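Lornon Refill Shop Marks First Year With a Street Party

Jul 4, 2021

LORNON – The line outside Brikamum started before the doors were even unlocked, and most of the people in it were carrying something empty. Jam jars, milk jugs, an old cookie tin, a soup pot with a lid held on by rubber bands. The little refill shop on Langlois Street turned one this weekend, and the neighborhood came out to help it celebrate!

Brikamum sells dish soap, shampoo, laundry powder, rice, oats, beans and a good deal more, all of it by weight and all of it without packaging. You bring your own container, weigh it at the counter, fill it up and pay for what went in. Anyone who turns up empty-handed can take a clean jar from the shelf by the window, where other shoppers leave their spares.

Owner Tobias Iwasaki opened the place last summer in what used to be a shoe repair shop, and the old workbench is still there, now holding the scales. He had 36 bins and dispensers on the first morning. By March of this year he had run out of wall and started hanging things from the ceiling.

"I thought I'd get the folks who already care about this stuff, and I did, and they're wonderful," Iwasaki said between customers. "But then their neighbors came, and their kids, and a guy who just really likes our peanut butter. He's been in every week since October."

The peanut butter, ground in the shop while you wait, was the hit of the party as well. So was the soap-making table set up on the sidewalk, where children pressed oats and lavender into small bars and took them home in paper twists. A brass quartet from the Cullitz school played under the awning until the heat got the better of the tuba player, who was then given lemonade and a great deal of sympathy.

At noon Iwasaki climbed on a milk crate and read out the number everyone had been guessing at all morning. Shoppers have brought in 1,302 containers to be weighed and tagged in the shop's first 12 months. Once a container has its tag it never needs weighing again, so the figure leaves out all the repeat trips. The closest guess, written on a slip of paper and dropped in a pickle jar, was off by 2. The winner gets free oats until the end of the year and seemed thrilled about it.

There was plenty of advice being swapped in line, too. Wide-mouth jars are best for flour. Squeeze bottles are great for shampoo but slow to dry, so wash them the night before and stand them upside down. Labels come off more easily after a long soak in warm water with baking soda, and a dab of cooking oil takes care of the glue. And if the last bits of paper won't budge, leave them – the scales don't mind.

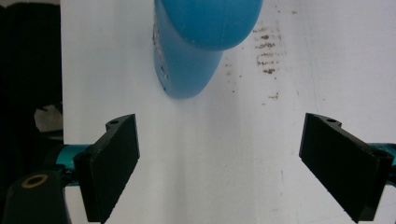
Blue and rounded, with pale speckled marks along one side.

Next on the list is a delivery route. Starting later this month, Brikamum will run a cargo bike out to Cullitz on Thursday afternoons, with room for 50 jars in padded crates. Customers there can leave their empties at the library in the morning and pick them up filled before supper. Sign-up sheets are at the library desk and on the shop counter, and the first run is already more than half full.

Brikamum is open Tuesday through Saturday, 9 to 6. The lavender soap sold out at the party, but a new batch is curing in the back room and should be ready in four weeks.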